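August 1, 2018

Cell sim, contact fault on the front row. Picking up from the last entry, where I wrote that the 2000 cycle soak had passed. It did not pass. Please strike that line from the status sheet if you copied it over.

What happened on the bench. Ran the LP3 to LP1 transfer on the real arm this morning at reduced speed, same path file as the soak, no payload. On the way across, the long link came down on the top edge of LP1 and the controller tripped on joint 2 torque. Arm held position, brakes on. I was outside the tape with the enable switch in hand and let go of it when I saw the link dip, but the trip was already in the log by then. No one hurt, nobody inside the tape. LP1 has a scuff on its border and still powers up. The tag on the top edge came off and I stuck it back on. Pulled LP1 off the board, checked the connector pins, put it back.

Backed the arm off by hand guiding, not by jogging. Anyone who repeats this: do not jog joint 2 down to "free" it. The first key press after a trip goes at whatever speed was set last, and that was not the slow one the last time I looked.

So the path that touched hardware is the one the sim ran 2000 times with zero contacts. Spent the rest of the day on that.

First guess was the path file. Compared the copy on the controller with the one in the Trusiveck folder. Same size, same checksum. Not that.

Second guess was the arm zero. Ran the Guromitz zero check on all joints with the pin in. All fine, joint 1 a hair off but inside the sheet limit. Not that either, though I would like to redo joint 1 when someone else has the cell open.

Third, sample rate. The contact monitor in the sim ticks at 1000 Hz and Oral only keeps one record in every block, so I wondered if a short touch was getting dropped before it reached the log. Turned the thinning off and reran cycle 1 only. The file is huge and Oral takes a long time to open it. Still no contact anywhere. If the link was touching the module in the sim, the monitor did not know.

Then I did what I should have done first and turned on the collision shapes in the viewer. The drawn cell and the collision cell are not the same cell. The drawn one has the pedestal turned so that a corner points at the front of the table, as on the bench. In the collision tree the pedestal is still square to the table, from before we turned it. Arm base follows the drawn pedestal. The board and modules in the collision tree hang off the old pedestal frame, so when that was left behind they stayed where the old layout had them. Net result at LP1: the collision box is 70 mm to the right of the drawn module and a bit toward the front. The link goes through the drawn LP1 and misses the box completely.

LP2 and LP3 are wrong by less. The back row of white modules is wrong too, but the path goes high there, so nothing would have come of it on this run.

How it got in: the turn was made in the visual file by hand. The collision file is supposed to be regenerated from it by the Prurum export step. Export ran, gave a warning that the pedestal frame was "unchanged, skipped", and exited with success. The warning is in the build log from that day. It is one line in the middle of a lot of lines about texture paths. I did not read it and I doubt I would have.

Why Prurum thought the frame was unchanged: it compares the frame origin and ignores the rotation. We turned the pedestal without moving its center. Tested this with a dummy box. Move it a little, export picks it up. Turn it on the spot, export skips it. Move and turn, export picks up both. So every layout change we have made up to now happened to include a shift, and this one didn't.

Fix for today:

Forced a full export with the cache folder deleted. Collision shapes now sit on the drawn ones, checked by eye from the top and from the left side.

Reran the old path. Contact on LP1 in cycle 1, link against top edge, same place as the scuff. Good.

Raised the via point between LP3 and LP1 and pulled it back over the empty side of the board, then reran. No contacts through cycle 36, when I stopped it to go look at something else. That is not a soak. Do not write it down as one.

The new via point makes the wrist roll more than I like. The arm cable in the drawn model is for looks only and has no collision shape at all, so the sim will never say anything about it. On the bench the loop by the lower joint had tightened up when I hand guided the arm through the new point. It did not pull on the clip. I want more slack before this goes past reduced speed.

The something else at cycle 36: the stop. I tried to stop the run from the control box in the sim, the way I would on the bench, and clicked through the buttons one at a time. White starts. Green does what start does. Yellow pauses at the end of the current move and dark blue resets the counters. None of the four stops the arm where it is. In the sim that cost me a cycle counter. I had to stop it from the keyboard. We do the operator walk-through on this model, so people are learning a box with no stop on it, and then they go stand next to the one on the bench where the stop is a separate mushroom on the tape side. Needs to be in the model before the September walk-through, mounted where it really is. I'm not signing anyone off on the sim box until then.

Also noticed, unrelated to the fault: the module names in the Oral log are by slot number and the ones on the fronts are LP1, LP2, LP3. Slot order and LP order do not match. LP1 is at the far right of the front row, LP2 is at the left. I read the contact report the wrong way round twice today and went looking at LP2. Either rename the slots or print both names on the report line.

Settings I changed, so nobody hunts for them:

Oral thinning is off on my user only. Leave it on for everyone else or the disk fills.

Contact margin in the sim raised from zero to the default in the Guromitz sheet. It had been at zero since the first demo. With zero margin a near miss counts as clean.

Prurum export now run with the strict flag, so a skipped frame ends the build with an error. This breaks the build for the older cell layout, the one with the single row. I have left that broken. If you need it, run without strict and look at the collision shapes yourself before you believe anything.

Path file renamed with "old" on the end and moved out of the controller's load folder. The new one is in the same place under the same name the soak script expects.

Still open:

Why did the torque trip come so late. Link was visibly pushing on the module before the brakes came on. The trip level on joint 2 may have been raised for the payload tests and left there. I have the parameter dump but have not found the earlier one to compare with. Until that is settled, no payload runs.

LP1 mounting. It took a load from above. The board under it looks flat but I have not put a straightedge on it.

Whether any earlier soak result is good. Everything run after the pedestal was turned is suspect. I would throw all of it out and start the count at zero. Before the turn should be fine, the origins moved in those.

A check that would have caught this: touch-off. Bring the tool to one known hole on the board in the sim, note the joint values, do the same on the bench, compare. Would not have shown the collision tree being wrong by itself, since the arm base was right, but if we also ask the sim for the distance to the nearest shape at that point it would. Takes a few minutes per layout. I will write it up as a step on the layout sheet.

Cell is locked out, key in the drawer, tag on the main switch. Enable switch is on its hook. Model was left open in the viewer with the arm parked over the board, collision shapes switched off again.

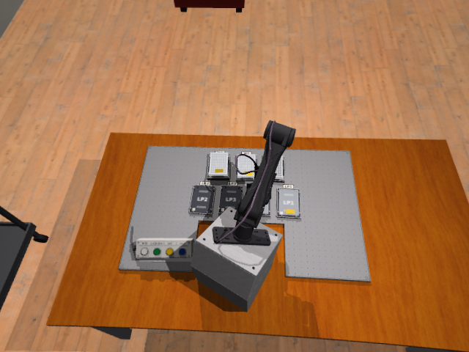 Added below by the next shift: found the earlier parameter dump, it was in the payload folder and not with the others. Joint 2 trip was raised for the payload tests and never put back, so that one is answered. I have not changed it yet, I would rather we both look at it with the cell open. Agree on throwing out the soaks. One thing on your touch-off step, please use two holes as far apart as the arm can reach. With one hole close to the base a small turn hardly shows, and a turn is what we missed. Straightedge on the board under LP1 shows no gap. Lockout tag left as it was.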